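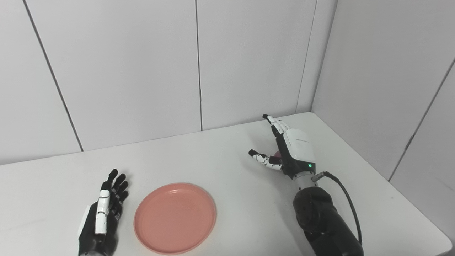
Does a small kitchen table belong in the corner or in the middle of the room? In the corner, if one or two people eat at it on most days, and the chairs can come out from the open sides without hitting anything.

I have held this view for a long time and I have lost friends over it, or at least lost a few arguments at dinner. The people who disagree tend to own large kitchens. They talk about flow, and about guests being able to walk all the way around. In my apartment there is no all the way around. There is a stove, a door, a window and 50 inches of floor that has to be shared by everything else.

A table in the middle of a small room uses up the floor on four sides. You need space to walk past it and space to pull out a chair, and those two spaces are usually the same one. Push it into a corner and you give up two sides, which in my case nobody was sitting at. You also get two walls that stop things from falling off. I have not picked a fork up from behind my table in years.

The usual objection is that a corner table gets dirty walls. It does. Sauce goes up, and chair backs rub. The answer is a wall you can wipe. Flat paint is a poor choice next to food. Smooth panels are better, as long as you accept that the seams need a brush now and then. I go over mine in August, when the windows are open, and it takes less time than washing the floor.

Thanasis Vlachopoulos, who used to fit kitchens and now mostly complains about them, thinks I am wrong about white tables. He says a white top shows every crumb. I think that is the best thing about it. A dark wood table will hide a smear of jam until your sleeve finds it. On white you see the jam, you wipe it, and you sit down. Mine is a Paquette, the plain one with no drawer, and the finish has dulled a little near the front where the plates slide. I don't mind that.

Then there are the plates. I eat most lunches off colored plastic and I would defend that too. People treat plastic plates as something for children or for the yard, and they keep a stack of heavy stoneware for themselves that chips when it touches the faucet. A plastic plate with a decent rim holds beans, toast or a cut-up peach, and it weighs almost nothing in the hand. The rim matters more than the color. A flat plate with no edge is a tray, and anything with juice will leave it.

Color does have one use. On a white table a pink or green plate is easy to find and easy to set down in the right place, and my mother, whose eyesight is not what it was, manages better with it than she did with white on white. I would not use plastic for a roast, or put it in the microwave unless it says you can. For the rest of the week it is fine.

What I would not do is fill the corner. The back of a corner table is a long reach, and things pushed there tend to stay — mail, a dead plant, the salt nobody likes. I keep mine clear and put the fruit on the windowsill.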